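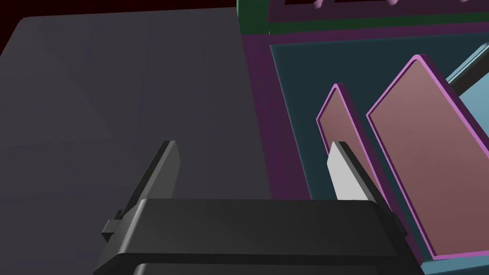

4 Installing and commissioning the Hokix under-bench dishwasher

4.1 Before you start

Read section 3 (Site requirements) first. The steps below assume that the cavity has been checked, the floor is level to within 3 mm across the width of the machine, and a licensed plumber and electrician have completed the rough-in. Installations in the Brenport and Sirkville service areas must also meet the local backflow rules listed in Appendix B.

Tools and materials:

Adjustable spanner
Spirit level, 300 mm or longer
Phillips No. 2 screwdriver
Thread seal tape
Bucket and old towels
Hose clamp (supplied in the accessory bag)
Two bench brackets and four screws (supplied)
Water hardness test strip (supplied, one only)

CAUTION: Do not lift the machine by the door, the door handle or the control panel. Grip the base frame at the front and rear.

CAUTION: The sheet metal under the base has unfinished edges. Wear gloves whenever the kick panel is off.

4.2 Positioning the machine

1. Remove the outer carton and the foam corner posts. Leave the foam block inside the tub until the machine is in the cavity.

2. Fit the vapour strip to the underside of the benchtop. The strip is self-adhesive and should sit flush with the front edge. Wipe the surface with methylated spirits and let it dry before peeling the backing.

3. Screw all four feet fully in, then back each one out by two turns.

4. Feed the inlet hose, drain hose and power cord through the opening in the adjoining cupboard. The opening must be deburred or fitted with a grommet.

5. Slide the machine back until the front of the tub is 88 mm behind the finished face of the cupboard doors. This figure applies to integrated models only. For freestanding models, align the door with the cupboard fronts.

6. Place the level across the open door, then along the left side of the tub. Adjust the front feet by hand. The rear feet are adjusted with the screw at the centre of the kick panel recess; clockwise raises the rear.

7. Open and close the door several times. If the door rubs on one side, the frame is twisted. Lower all four feet and repeat step 6.

8. Fix the bench brackets. Use the side-mount positions if the benchtop is stone.

Note: Do not tighten the bracket screws until the door has been checked. Tightening first can pull the frame out of square.

4.3 Water connection

The machine is supplied for cold connection. Hot connection up to 66 °C is permitted and shortens most programs, but it disables the Rinse Only program on older control boards. See Table 4 for board revisions.

1. Close the isolation valve and open the tap to relieve pressure.

2. Flush the supply line into a bucket until it runs clear. New copper lines should be flushed twice.

3. Check that the mesh filter and rubber washer are seated in the inlet hose coupling.

4. Hand-tighten the coupling, then give it a further quarter turn with the spanner. No tape is used on this joint. Tape is for the valve-to-wall thread only.

5. Open the valve slowly and look for drips at both ends. Leave a dry paper towel under the valve and look again after the first full program.

CAUTION: The white box on the inlet hose contains an electric shut-off valve. Never cut, extend or immerse the hose. If the hose is too short, order the long version from the parts list.

4.4 Drain connection

The drain hose must form a high loop before it joins the trap. The top of the loop must be at least 165 mm above the trap spigot and as close to the underside of the benchtop as the cupboard allows.

1. Drill or knock out the blanking plug in the spigot. A surprising share of "will not drain" calls are closed by this step alone.

2. Push the hose fully onto the spigot and secure it with the clamp.

3. Fix the high loop with the plastic saddle. Check that the hose is not flattened at the bend.

4. Pull any spare hose back into the cupboard. Do not leave a coil behind the machine.

Where a waste disposal unit is fitted, connect the drain hose upstream of the unit's own trap. Refer to the disposal unit's instructions.

4.5 Electrical connection

Plug the machine into a dedicated 10 A outlet in the adjoining cupboard. The outlet must remain reachable after installation. Extension leads, power boards and plug-in timers are not permitted.

4.6 Setting the water softener

Skip this section if your model has no salt container (model number ends in N).

1. Dip the test strip in cold tap water for one second, shake it and wait one minute.

2. Compare the strip with the colour chart inside the back cover and note the level, H0 to H5.

3. Turn the machine on. Hold Program and Delay together until the display shows the factory setting, H3.

4. Press Program to step through the levels. Press Start to save.

5. For H1 and above, unscrew the cap in the tub floor, fill the container with water (first use only), then add dishwasher salt until it is full. Some water will overflow. Wipe up spilt grains and run a program straight away.

CAUTION: Never put detergent in the salt container. It destroys the softener and is not covered by the warranty.

Note: Householders on tank water will normally read H0. Leave the container empty and ignore the salt light, or turn the light off under menu item 7.

4.7 Rinse aid

Open the round flap beside the detergent drawer and fill to the MAX line. The dose is set to 4. Raise it by one step if water spots remain on glassware, and lower it by one step if there are bluish streaks. Allow three programs between changes.

4.8 Adjusting the upper basket

The upper basket has three heights. It may be adjusted loaded, but not with more than 5 kg in it.

1. To raise, lift each side by the rim until it clicks.

2. To lower, press both side levers inward and let the basket down under control.

3. Check that both sides are at the same height. Spin the upper spray arm by hand; it must turn freely.

With the basket in the top position, the lower basket takes plates up to 300 mm in diameter. In the bottom position this falls to 250 mm. Place plates upright between the tines, facing the centre. Large chopping boards go at the sides, where they cannot shield the detergent drawer.

4.9 First program

1. Remove the foam block and all tape from the tub.

2. Run the Intensive program empty, with half a dose of powder. Do not use a tablet.

3. Stay in the house for the first fill and the first drain. The fill takes around two minutes.

4. When the program ends, remove the kick panel and inspect the base tray with a torch. The tray must be dry.

5. Refit the kick panel. Record the serial number on the warranty card.

A small amount of clean water in the sump is normal. It keeps the pump seal wet.

4.10 Fault codes during commissioning

E1 No water. Isolation valve closed, or inlet hose kinked. Check the mesh filter for swarf.

E2 Drain time exceeded. Spigot plug not removed, high loop flattened, or sump filter blocked.

E4 Water in base tray. Close the isolation valve and disconnect power. Check whether the machine was tilted after filling; if so, sponge out the tray and restart. If the code returns, call for service.

E6 Heating fault. Do not reset more than once.

E9 Key held down. Usually a protective film left on the control panel. Peel it off and turn the machine off for one minute.

4.11 Changes to this section

July revision: drain loop height raised; hot connection note added at the request of Severin Lehner, Field Service. Step 8 of 4.2 reworded following comments from H. Gallegos. References to the Ševčík inlet valve removed, as this part is no longer supplied. Machines already fitted with it need no change, but the older valve takes a 19 mm washer, ordered separately.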